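Section 4. Planning and buying your station

Read this section before you order anything. I'm Jamie Bickerstaff, I wrote most of this guide, and I also wrote our first purchase order, which I'd rather you didn't copy. Sections 5 through 8 assume you already have the parts listed at the end of this one.

Last revised 2026-07-28

4.1 Before you spend any money

1. Write down the tasks you want to record. Be picky! "Packing groceries" is a task. "Kitchen stuff" is a wish, and it'll have you buying a sink.

2. Decide whether each task needs one hand or two. Handheld grippers are sold singly, and the second one doubles more than you'd expect: another cable, another marker plate, another spare set of fingers.

3. Pick the room. You want a door that closes, an outlet on at least two walls, and enough floor that a person can sit at the table without bumping the rails.

4. Measure the room again. I mean it. Bradley and I measured ours from opposite corners and got two different rooms.

Note: If you're going to run more than one station, number the floor spots now and use the same numbers in your budget. Every line in our spreadsheet starts with a station number, and it has saved me hours of squinting at invoices.

4.2 Setting the budget

Our budget for a single two-handed station is $3330. That covers the grippers, rails, table, curtains, cables and first batch of props. It doesn't cover the computer, which we already had, or anybody's time.

1. Put the grippers at the top of the sheet and get that quote first. Everything else can flex a little, and they can't. We order ours through Soomro and ask for a matched pair on one line, so both arrive in the same revision.

2. Price the rails next. Buy them cut to length. We saved a bit by cutting the first set ourselves and then spent it all on a better saw (don't ask Bradley about the saw).

3. Set aside $106 for cables and cable clips. I know it looks like a lot for the boring line. It's the line we overspent every time until I fixed it at that number.

4. Give props their own line: $78 to start. Colin Bramwell, who handles our purchasing, wanted this folded into "office supplies," and for a while I went along with it, and then we couldn't tell how much we were spending on snacks for the table versus snacks for Colin.

5. Leave 10 percent of the total unspent until you've recorded your first full session.

Caution: Don't buy a second station's worth of parts to get a bulk price until the first one has been running for a month. We did it in February and ended up with two of a bracket we no longer use at all.

4.3 Choosing the table and surroundings

1. Choose a table with a plain top. Strong patterns and shiny finishes are both a pain, and you'll end up covering them.

2. Check whether the top has a cable hole. It's handy, but small props love to roll toward it. Brerkow will sell you the same top either way if you ask before it ships.

3. Order dark curtains for the sides. Measure from the rail you'll hang them on, then add enough for a hem. Faustino Cárdenas hung ours and says to buy the heavier fabric, which costs more and stays where you put it.

4. Pick a chair that doesn't swivel. Swivel chairs are lovely, and people spin in them.

4.4 Ordering grippers

1. Ask the seller what's in the box. You want the gripper body, the fingers, the marker plate and the cable. Some quotes list the plate separately, and it's easy to miss on page two.

2. Ask for the cable length in writing. It has to run from the hand, along the forearm and off the table with slack to spare. Measure with your arm stretched to the far edge, then go up one size.

3. Try the handle before you commit, if the seller will lend you one. Alfie Treloar has big hands and I have small ones, so we both hold it for ten minutes and compare complaints.

4. Order one spare set of fingers per gripper. They're the part you'll be waiting on when one goes missing.

Caution: Do not lift or hang a gripper by its marker plate. A bent plate means a new plate and a repeat of the calibration in Section 6.

4.5 Buying props

I love this part. You get to go to the grocery store on the project's money!

1. Buy a mix of shapes. For a bagging task, get at least one bottle, one crinkly bag and one stiff carton. They all behave differently in the fingers, and you want to find that out early.

2. Check the bottle against your gripper's opening before you buy several. The cap and the body may need different grips, so try both.

3. Get a soft tote bag with long handles. Paper bags are cheaper, but they stand up so politely that the task gets too easy.

4. Buy duplicates of anything with a printed package. Stores change their packaging whenever they feel like it, and then your later sessions don't match your earlier ones.

5. Add a shallow tray or two for keeping small packages together at the back of the table. Clear ones are fine.

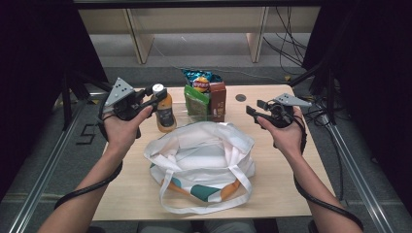 Figure 4-1. Two-handed station with bagging props: bottle, packaged goods and tote bag.

Use Figure 4-1 as a check on your shopping list. Look at the cables along both forearms when you settle on a length, and notice how much of the table a tote takes up once it's lying down. I budgeted for a much smaller table on my first try, using a bag I'd folded flat to measure. Silly.

4.6 Placing the order

1. Send the gripper order first. It has the longest wait, and you can build everything else while you're waiting.

2. Order rails, table and curtains together if one seller can do it. We use Festico for rails and curtains and have them shipped to the Pusberg address, where there's a loading door.

3. Buy props last, in the same week you plan to start. Anything edible has a date on it.

4. When boxes arrive, open them all that day and tick off each part against the quote. Keep the packing foam from the grippers until calibration is done.

5. Write the station number on every cable, at both ends.

Note: If a part is missing, tell Colin before you tell the seller. He keeps the quotes, and he'll know whether we forgot to order it.

4.7 Parts to have on hand before Section 5

Two handheld grippers with marker plates
Two gripper cables, length confirmed
Spare fingers for each gripper
Rails, cut to length, with brackets
Table and non-swivel chair
Dark side curtains
Cable clips and labels
Starter props, with duplicates
Tote bag

Go on to Section 5, Building the Frame.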